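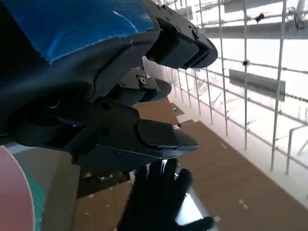
Budgeting for a gripper robot cell: how to build the equipment list

Contents
1. Before you ask for prices
2. The gripper
3. Fingertips and other wearing parts
4. Floor, guarding and access
5. Cameras and lighting
6. Laying out the budget sheet
7. Comparing quotes
8. Ordering sequence

This page covers the purchase of a single arm with a multi-finger gripper, used for handling mixed objects. It assumes you already have a room and a power supply. Prices are in pounds, without VAT, and come from our own purchase at the Linska workshop. Treat them as a pattern for your own sheet.

1. Before you ask for prices

Write down the heaviest object, the widest object and the most fragile object the robot must handle. Add the weight of the gripper to the weight of the heaviest object. The total must be below the arm's rated payload at the reach you intend to use. Suppliers often print the payload at a short reach, so ask for the full load chart.

Note also whether people will work within reach of the arm. The answer decides most of section 4, and it is expensive to change later. Have a risk assessment done on the planned layout and not on the finished one.

2. The gripper

A two-finger gripper is cheaper, has fewer parts and is easier to set up. Three or more fingers will hold round and uneven objects more securely, at the price of more joints to maintain. If most of your objects are boxes, buy two fingers.

Ask each supplier:
- Is the mounting plate included, and does it match the arm's flange?
- Can a fingertip be changed with ordinary hand tools?
- Is the cable routed through the arm or outside it?
- What does the repair exchange cost once the warranty has ended?
- Is the control software licensed per machine or per year?

We compared the Flekora and the Prondow. The Flekora was quoted at 2,373 with the mounting plate and cable. The Prondow was quoted at 2,127, but the plate and cable were extra. Once these were added the two were close enough that we chose on spare parts.

3. Fingertips and other wearing parts

Rubber pads wear at the front edge first. A worn pad still grips, but it slips on smooth surfaces, and time is then wasted looking for a fault in the program. Replace pads as a full set, so that the fingers close evenly.

A set of pads cost us 158. We use 11 sets in a year of daily running and budget for that number. Put this in the running costs, separate from the purchase price. Add a small amount for screws and for protective film or tape on the housing. Check with the maker before covering any vent, joint or sensor window.

Order the first spare sets with the gripper. Delivery on small parts is often slower than on the main unit – ours came a month later, in August.

4. Floor, guarding and access

Allow for these items even if you expect to borrow them:
- floor covering that can be replaced in sections
- railings or fence panels, with their clamps and feet
- an interlocked gate, where the risk assessment asks for one
- emergency stops at every working position
- gloves for anyone handling objects or parts

Light railing marks a boundary. It should not be counted as machine guarding unless it has been specified and tested as such. Measure from the arm's furthest reach with the gripper and a held object attached. The bare arm figure in the data sheet is too short for this.

5. Cameras and lighting

A camera at the wrist sees the fingers and the object at close range. Part of its view is always taken up by the gripper, so a second, fixed camera is normally needed for the whole work area. Price both, with mounts and cables.

Strong daylight from one side will wash out the background and leave the near side of the gripper in shadow. Blinds are cheap compared with a better camera. Buy them first, then test.

6. Laying out the budget sheet

Use one row per item and the following columns: item, supplier, unit price, quantity, delivery, yearly cost, lead time. Keep installation and training as rows of their own. If a supplier offers them free, enter zero and name the offer, so the row is not lost when quotes are compared.

7. Comparing quotes

Compare the total over three years. Add purchase, delivery, installation, three years of wearing parts and any licence. Segura, our integrator, quoted for installation by the day, so we asked for a written limit on days.

8. Ordering sequence

Order the arm and gripper first, then guarding, then cameras. Hold back the final payment until the gripper has run for a full shift with your own objects. State this in the purchase order – it is hard to add afterwards.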